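**Toothbrush mug on the counter, or hidden away?**

**svenja_h**
Hello all! We finally put in the small vanity at our place in Wultholm (gray marble look, white basin, black faucet) and I've gone back and forth on the mug with the toothbrush and toothpaste ever since. I like it at the back left corner, where a sleepy person can find it, but my sister says everything belongs behind the doors. What do you all do?
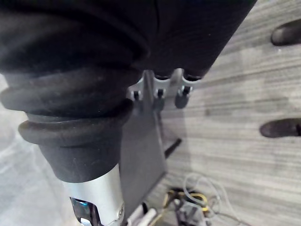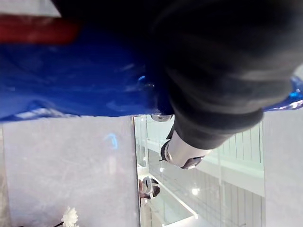
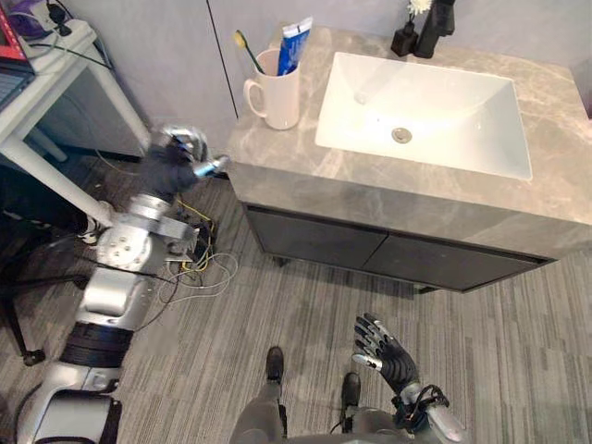
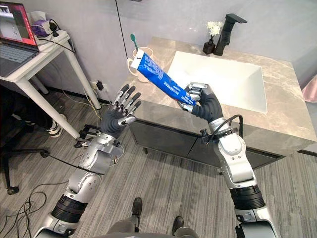
*Photos: Svenja Haslinger, Wultholm, March 2020*

**hubert.ammann**
Leave the mug out, dear! My only grumble is the toothpaste. Give it a drawer insert (I have a Storkico one, three slots) and the corner will look calmer.

**mirjam_f**
Sorry Hubert, I have to disagree, you'd be opening a drawer with wet hands twice a day, and she has doors there anyway. Tube in the mug, cap up, like in the third one. I love the little white flowers by the faucet in the last one, too!

**hubert.ammann**
Fair point about the doors. I still wouldn't want the tube on show.

**svenja_h**
Thank you both, you're very kind! Mug stays, then, and I'll try the tube both ways for a while.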